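September, evening

Today I finished the first full month in Merrick, and I want to write it down before I forget how it felt. My language teacher in Pastum always told us to keep a diary in the language we want to live in. I did not listen then. Now I write slowly, with the dictionary on my knee, and I correct myself more than I should.

The morning went to the bus. The line from Merrick to Grullska leaves at 7, and if I miss it I must walk along the river for 27 minutes, past the closed mill. I have missed it four times this month. Today I caught it, and the driver nodded at me for the first time. It is a small thing, but I thought about it until lunch.

At work I had to telephone a customer in Pluleck. I am still afraid of the telephone. With a face in front of me I can guess half of the words, but on the line there is only the voice, and people from Pluleck swallow the ends of everything. I wrote my sentences on paper before I called. She asked me something that was not on my paper — of course — and I said "could you please repeat" two times, and then I understood. She wanted to know when the office closes.

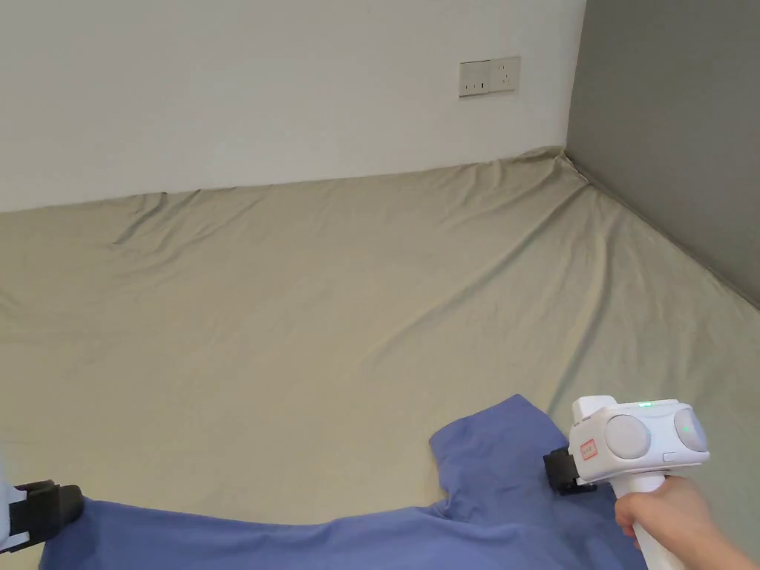 After work I counted my money. I have saved 2,000 for the winter course, and the second payment must be made before the leaves are down, as they say here. I like this expression, although I am not sure if they say it everywhere or only in Merrick. I should ask.

For dinner I made the barley soup of my grandmother, but the barley here is cut smaller and it became almost a porridge. I ate it anyway, with too much pepper. I think next time I will put it in later, when the carrots are already soft.

New words today: swallow (for sounds), overdue, drizzle. I still mix up "drizzle" and "dazzle". Tomorrow I must buy stamps and return the grammar book, it is overdue.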